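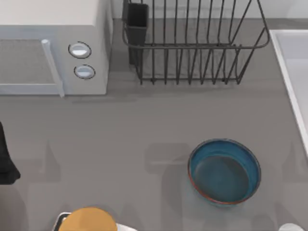
Prarley Countertop Sealer, 28 oz

Sold by Tarnby Surface Supply. Reviewed for this page by Gerardo Malabanan. Last checked Jan 28, 2023.

We held off stocking this one. Countertop sealers are sold on big promises, and most of the promises fall apart when you ask what kind of stone, how many coats, and what happened after the first year. Prarley says its sealer "locks out stains for good." We don't believe that about any sealer, and you shouldn't either. We do think it is a decent penetrating sealer at a fair price, so it's on the shelf.

What it is

A water-based penetrating sealer for unpolished or honed stone, cement counters and unglazed tile. It soaks in and slows down how fast liquid gets into the surface. It does not leave a film, it won't add shine, and it won't hide scratches.

What it won't do

It won't stop etching. Lemon juice, vinegar and wine will still dull marble and limestone, sealed or not, because etching is acid eating the surface and has little to do with soaking in. The label is vague on this, and we've asked Prarley to fix it. No answer yet.

It won't do anything for quartz, laminate or solid surface. Those don't need sealing. If someone is trying to sell you a sealer for a quartz counter, ask them what it's supposed to soak into.

It isn't a heat treatment. Use a trivet.

Do you need it at all?

Maybe not. Put a spoonful of water on a clean, dry part of the counter and leave it alone for 15 minutes. If the stone gets darker under the water, it's taking in liquid and a sealer may help. If it looks the same after you wipe it up, save your money. Plenty of dense granites never need sealing, whatever the fabricator told you.

Coverage

The bottle says 82 square feet. On honed granite we think you could get close. On a raw cement counter we got 40 with two coats, and the second coat went on thin. Measure your counter and buy for the lower number if your surface is very porous.

How to put it on

Clear off the counter, small appliances included. Wash it with plain dish soap, rinse, and let it dry overnight. Wipe on a thin, even coat with a lint-free cloth. Wait 10 minutes, then buff off everything that's still sitting on the surface. Leftover sealer dries to a cloudy haze that is a real pain to remove. Wait 2 hours before a second coat. Keep food off it for a full day.

Try it in a corner first. It darkened one of our cement samples a little, and it stayed that way.

Compared with the others we carry

Numero Stone Guard costs more and smells worse. We couldn't see any difference on honed granite. On cement it beaded water longer, so it may be worth the extra if that's what you have.

Saraç Stone Wax is a different kind of product. It sits on top, looks nice for a few weeks and has to be redone often. Fine if you like the look and don't mind the work.

Details

Size: 28 oz bottle, no sprayer
Base: water
Finish: none
Surfaces: natural stone, cement, unglazed tile
Storage: keep from freezing

Returns

Unopened bottles only. The gallon size is due in February. We haven't seen a price for it, so we're not taking preorders.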